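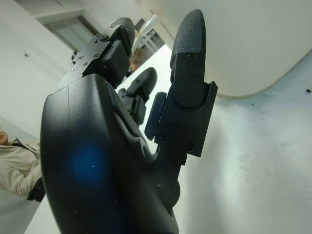
4. Setting up the breakfast station

Read this section before you plug anything in. If you have already plugged something in, unplug it, and we'll say no more about it.

The Drollier Breakfast Station Kit covers one counter, one toaster and whoever turns up hungry. It was written for shared kitchens: offices, church basements, the ground floor of our own building. It works just as well at home, where the arguments are the same but quieter.

4.1 Before you start

Check that the kit contains:

Drip mat
Crumb brush
Cord clips (a full bag, of which you will lose two today)
Outlet label sheet
Rules card, laminated

The toaster is not included. People do write to us.

4.2 Choosing the spot

1. Pick a flat, dry surface at least 27 inches from the sink. Measure it. Everyone guesses, and everyone guesses in favor of the spot they had already chosen.

2. Look up. If there is a cabinet, a paper towel holder or a curtain over the spot, pick another spot.

3. Find the outlet. The cord should reach it with some slack and without crossing a walkway. Do not use an extension cord.

4. Stick a label from the sheet beside the outlet. Write TOASTER ONLY on it. Somebody will charge a phone there anyway, but now they'll know what they are.

CAUTION: Never run the toaster and the kettle from the same outlet. Many two-slot toasters draw 800 watts or more, and a fast kettle can draw 3000 in countries where the wiring allows it. Read the rating plate on the bottom of each appliance and add the numbers up before you decide you're fine.

4.3 First heating

A new toaster should be run once with nothing in it. It will smell, and the smell is normal. Open a window first if your smoke alarm is the nervous type.

1. Take out all packing, including the piece of cardboard down in the slot.

2. Set the browning control to its highest mark.

3. Run one full cycle, empty, and stay in the room.

4. Let it cool completely, then brush out the tray.

Note: If the toaster came from somebody's garage, check the cord from end to end for cracks before step 3. If you find one, the toaster is finished. Tape is not a repair.

4.4 Finding your number

The marks on a browning control are not minutes, and they do not match from one brand to the next. Start with plain white bread in the middle of the range and go up or down one mark at a time. Write the result on the rules card in pencil. You will change bread. 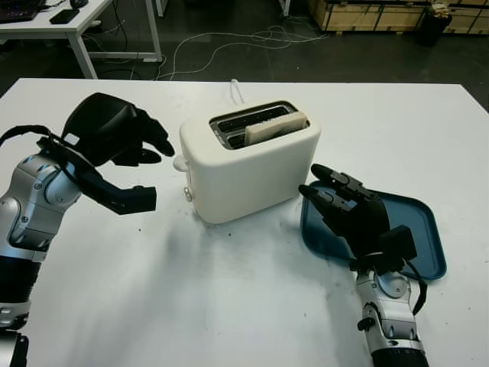 Skavudlow, February 22, 2023

Changes to this section since the May printing:

Step 2 of 4.2 is new. We had assumed people looked up.

The rules card now has a line for frozen bread. Use the defrost button if you have one; otherwise add one mark and watch it.

The Ross cord clips have been replaced with the Skulline type, part 73, which hold on tile. The old ones held on tile too, for an afternoon.

4.5 Cleaning

1. Unplug the toaster and wait until it is cold.

2. Slide out the crumb tray over a trash can, not over the sink.

3. Brush the tray and wipe the outside with a damp cloth. Keep water out of the slots.

4. Put the tray back before anyone makes toast.

WARNING: Do not go after stuck bread with a knife or fork, even if you have done it for years. Unplug, cool, tip upside down, shake.

For bagels, see section 5.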